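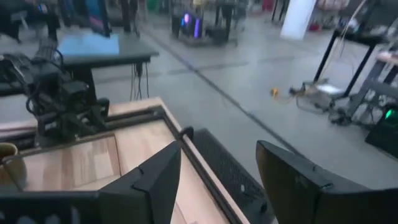
Wrist camera view of the gripper fingers and the mesh panel, with the second arm folded on the wooden table.

How to check your wrist camera view before you record demonstrations

Updated 2025-04-29

In this tutorial I explain the check which I do before every recording for imitation learning. It is written for a table with two arms and one small camera on the wrist of each arm. I use the Hera recorder from our Potow toolkit, but the steps are the same with other software.

The method is simple. A person moves the arm, the recorder stores the wrist images together with the joint positions, and later a policy is trained to predict the next positions from the images. The policy knows only what the camera gives it. If the camera has turned a little between two sessions, the same movement looks different, and the training becomes worse. I lost a full set of demonstrations in August in this way, so now I am strict about it.

What you need

A working arm with the wrist camera connected
The Hera recorder, or another program that can show the live image
One object with a clear outline
One saved reference image from an earlier session, if you have it

Step 1. Park the second arm

Move the arm you do not use to its folded position and leave it there. It will still be visible to the other camera from many poses, and this is no problem as long as it is always in the same pose. In my first datasets the second arm was left in any position, and the policy reacted to it. When I folded it again before each session, the strange small movements at the start were gone.

Step 2. Look at the fingers

Bring the working arm to the start pose and open the gripper. Both fingers must be visible at the bottom of the image. They may be cut by the lower border, but you must see the upper part of each one and the gap between them. In the image on this page the left finger shows its pointed tip and the right one its rounded corner, and the gap is clear. With this view the policy can learn how far the fingers are from the object.

If you see only one finger, the camera is turned. Loosen the two screws of the camera holder, turn it by a very small amount, and look again. Do not correct it in software by cropping, because you will forget the crop values.

Step 3. Check the focus

Put your object between the open fingers. The object and the fingers must be sharp. The room behind may be soft, and I even prefer it so. A mesh is a good object for this check: if you can see the separate holes in the grid, the focus is good enough. If the holes melt together, turn the lens ring slowly until they come back, then fix the ring with a drop of lacquer.

Step 4. Think about the background

A wrist camera sees much more than the table. When the arm tilts up, it sees the floor, other tables, cables and screens. You cannot remove all of it, but you can choose what changes. Screens are the most difficult, for their picture is different every minute. Turn them off or use a fixed picture during the recording. Leave carts in one place for the whole session.

Some variety is useful too. I record one part of the demonstrations with the room as it is, and another part after moving a few things. On my Groninar task, where the arm must pick up a flat part and give it to the other arm, the policy trained on both parts failed less often when a visitor stood near the table.

Step 5. Compare with the reference

Open the reference image and the live image side by side. Compare the position of the finger tips first, then the edge of the table. If the tips have moved but the table edge is right, look for a loose finger. If everything has moved together, look at the camera holder or repeat the homing of the arm.

Step 6. Make a short test

Record 30 demonstrations and stop. Play them back at double speed and watch only the gap between the fingers. The object should not disappear behind a finger at the moment of the grasp. When this is fine, continue to the full set. For a simple pick task I use 400 demonstrations.

Common problems

The image is dark when the gripper is low. Fix the exposure by hand at the lowest pose, then check the highest one.

The image jumps from time to time. Look at the cable near the wrist. It must have a free loop, long enough for the full rotation.

The policy is good in the morning and bad in the evening. Record in both kinds of light, or close the blinds.

The next page of the Craddock notes explains how to split the recordings into training and test sets.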